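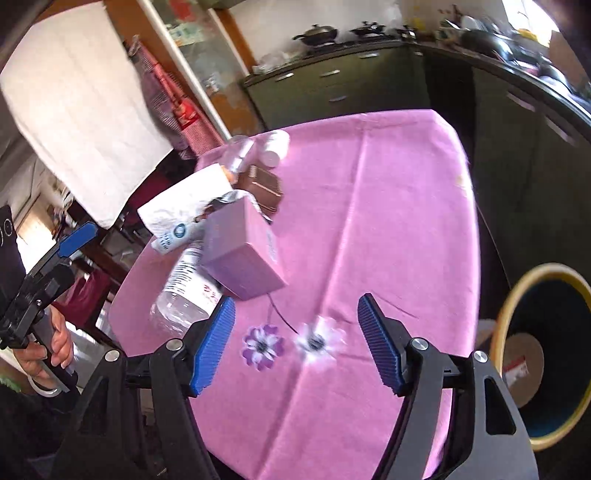 Figure 2. Round table with cloth on, items grouped at the back left.

Clearing and refitting the tablecloth

1. Move boxes and packets off first, then bottles.
2. Carry any glass separately – do not stack it on a box.
3. Lift the cloth by its edges and shake it out.
4. Lay the Haldane cloth back with the printed side up and the fold crease across the middle of the table.
5. Smooth from the crease toward the rim.

Note: The crease relaxes after a day or so. A cool iron may be used on the reverse side.

CAUTION: Do not place more than 20 lb on one side of the table. Close bottle caps before laying bottles down.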